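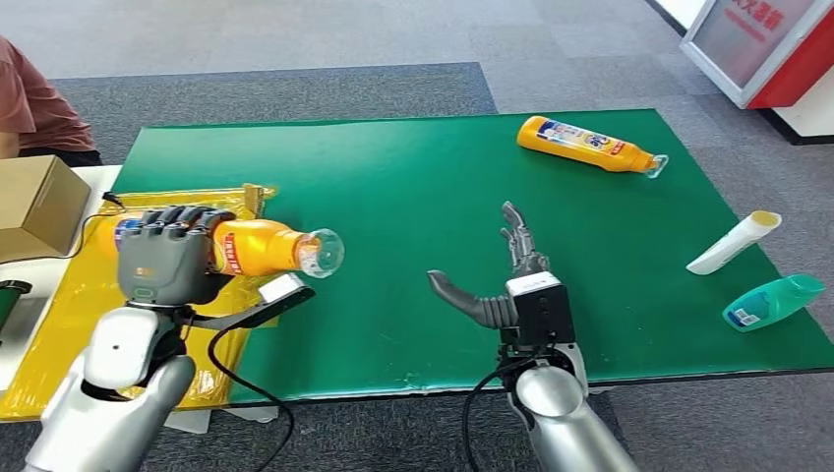

No. 75

13 October 2018

Quick one today, the kettle is on and I have to be out the door by 11.

So the move. Still not done. Two weeks in the new place in Molladby and I'm living out of boxes like a student. Found the can opener last night. Did not find the forks. Ate soup from a mug, which was fine, then tried it with rice, which was less fine.

Things I have learned – label the boxes on the SIDE. Not the top. You stack them and then the top is gone and you're there at midnight lifting books to see if the one underneath says bathroom. Mine said "misc". Three of them said misc. Thanks, May me, who packed those and was clearly tired.

Joon-young Jeon came over Tuesday and put the bed together in the time it took me to find the bag of screws. Wouldn't take any money so I got him lunch at Kovalchuk, the bakery on the corner. The potato thing is very good. Get there early tho, they sell out.

The heating is weird. Bedroom is boiling, kitchen is freezing, and the landlord says it needs up to 21 days for someone to come look at it. Wearing a hat to make coffee.

Bus is better than I expected. The number 2 goes straight to work and I usualy get a seat. Takes longer than the old one but I've started reading again – halfway through a library book about lighthouses, no idea why I picked it, can't put it down.

Still need: curtains, a lamp, a doormat, a decent mop. Also somewhere to put the bike that isnt the hallway. I keep hitting my shin on the pedal.

Ok, kettle. More next week if I find the box with my good keyboard in it.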